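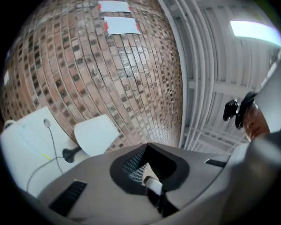
Does the rinse temperature matter when dyed wool is taken out of a madder bath? For the Konmont yarn it matters a good deal, and the rinse should be kept close to the temperature of the bath until the skeins have cooled on their own.

Workshop notebook, natural dye room, November
Entry by Huia McPhee. Second reader: Quang Châu.

Purpose of the work
The present series concerns uneven color in the madder reds prepared for the Flemanton order. Skeins from the first two baths were returned by the weaving room with pale bands at the ties and a brownish cast on the outer wraps. The series is intended to establish whether the fault lies in the scouring, the mordant, or the handling of the dye bath itself.

Materials
Yarn: Konmont two-ply, undyed, wound into skeins of 40 grams. The ties on the returned skeins were found to be tight enough to leave a mark on the wool. All skeins in this series have been retied with loose figure-eight ties in white cotton, four to a skein.
Mordant: alum with a small addition of cream of tartar, as in the standing instructions.
Dyestuff: ground madder root from the Panyasiri lot, opened this month. The older lot is finished except for a partial jar, which has been kept back for comparison and must not be used for orders.
Water: tap water, left to stand overnight in the covered tubs. The hardness strips in the drawer are out of date and the readings taken with them have been struck from the previous page.

Scouring
Bath 3 was scoured twice. The first scour water came out yellow and slightly cloudy, and the second came out nearly clear. The skeins from the returned baths had been scoured once only, according to the batch card, and the card gives no remark on the color of the water. Quang is of the opinion that spinning oil remained in the wool. He wetted out one unused skein from the same delivery without scouring it, and it floated in patches for a considerable time before it sank. A properly scoured skein sank at once.

The standing instructions say "scour until clean." This wording is too loose and will be replaced. Proposed text: scour, drain, and scour again; if the second water is not clear, scour a third time.

Mordanting
Total dry weight of wool was 500 grams. The alum was dissolved in hot water in a separate jug and stirred into the pot before the wool went in. The pot was brought up slowly over the morning and held below a simmer, then left to cool with the wool in it. The wool was moved from the mordant pot to the dye pot without drying. One skein was set aside and dried first, to be dyed with the next bath. It is tagged with a knot at each end of its tie.

Dye bath
The madder was soaked overnight in a muslin bag. On two earlier occasions the root had been added loose, and fragments were still being shaken out of the skeins after drying. The bag was kneaded by hand at intervals and left in the pot throughout.

The heat was raised gradually. The brown cast in madder reds is commonly put down to overheating, and the pot used for the returned baths stands on the left burner, which runs hotter than its dial suggests. Bath 3 was moved to the right burner for this reason. The thermometer was checked against boiling water before use and found acceptable. It should be hung in the liquor, clear of the side of the pot, where it reads high.

The skeins were turned with the glass rods every few minutes during the first hour and less often afterward. The pot was full but the wool moved freely. Any greater weight in this pot would have crowded it, and the limit on the card should be lowered to match.

Rinsing
Half the skeins were rinsed warm, and half were left to cool in the liquor overnight and rinsed the following morning. The overnight skeins are deeper and a little bluer. Both groups are even from end to end. No banding was seen at the ties in either group after drying.

A single skein was rinsed in cold water straight from the pot, as a trial. It felted along the inner wraps and is of no use to the weaving room. It has been labeled and placed in the sample box.

Results to date
The color of the overnight group agrees well with the approved swatch, Gamodon shade card, reference 740, when viewed at the north window at noon. Under the room lights it appears slightly too orange. The weaving room judges by daylight, and the comparison should be made there in every case.

The series does not yet separate the effect of the second scour from that of the looser ties, as both were changed together. One further bath is needed with double scouring and the old tight ties. Quang will prepare the skeins.

Outstanding
Order new hardness strips.
Have the left burner looked at – use for rinse water only until then.
Wash the muslin bags apart from one another; the weld bag has picked up pink.
Afterbath from Bath 3 is in the lidded bucket under the sink and still has good color in it. To be used this week for corals, or discarded if it begins to smell.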